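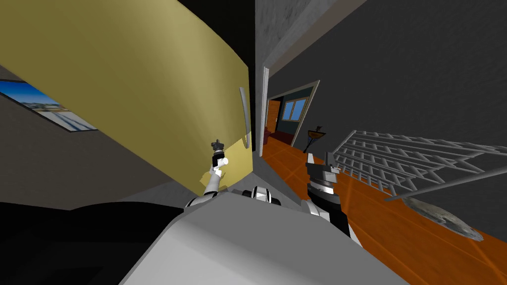 Yellow door, curved silver handle

Home Candy Kitchen Checklist – with my comments
Starnlow Sugar Club, checked 16/07/2022

I go through this list before every candy day, and since a few of you asked for it after the fudge swap, I've typed it up with my own notes from the last time I did it. I was getting ready for a big batch of honeycomb and two trays of caramels, so I was pretty strict with myself (mostly!).

1. Floor clear and dry between stove and counter
OK. I moved the rug out. I love that rug, but carrying a pot of boiling sugar over a curled-up corner is a terrible idea.

2. Kids and pets out of the kitchen
OK. Dog in the yard with a chew. He gave me such a look.

3. Candy thermometer tested in boiling water
NEEDS WORK. Mine is the long Drundstead with the clip on the side. It should read 100 Celsius at a good rolling boil where I live, and it was 5 degrees low. That's the difference between a soft caramel and one that pulls your fillings out! I've written the correction on a piece of tape and stuck it to the case, but I'm buying a new one in August.

4. Thermometer clip holds tight
OK. Tip doesn't touch the bottom of the pot either.

5. Pot big enough
OK for the caramels. For honeycomb I swapped up to the deep Stullorach pot – the minute the baking soda goes in, that stuff climbs like crazy. If your syrup comes more than a third of the way up the side before you start, get a bigger pot.

6. Pot handles tight and turned in
FIXED. One screw was a bit wobbly, so I tightened it before I lit anything. Handles always point to the back of the stove at my house.

7. Oven mitts dry, no holes
NEEDS WORK. Left one has a thin spot on the thumb. It's been demoted to gardening.

8. Bowl of cold water within reach
OK. Big enough to get my whole hand in. If syrup lands on you, get it under cool running water as fast as you can and stay there – the bowl is only for the few seconds before you reach the sink. For a bad burn, call for help.

9. Long sleeves, closed shoes, hair back
OK. No flip-flops, even in July.

10. Trays lined and on a heatproof surface
OK. Parchment, lightly buttered, on the wire racks. I did this before turning on the heat, and I was so glad when the honeycomb was ready to pour.

11. Nut and dairy ingredients kept apart and labeled
OK, after a small panic. I had almonds from Alhassan in the same kind of tub as my plain sugar, so now there's a giant red N on the lid. Please label your swap boxes too!

12. Scale zeroed, everything weighed out first
OK. I weighed the sugar twice and got 886 grams both times.

13. Timer set for cooling
OK. 30 minutes before anybody is allowed to poke it. Caramels stay hot in the middle much longer than the top lets on, so leave them be if the tray still feels warm underneath.

14. Stove off, pot soaking
OK. Fill the pot with hot water once it has cooled a little and the sugar melts right off. No scrubbing!

Still to do: new thermometer, new mitts, more parchment.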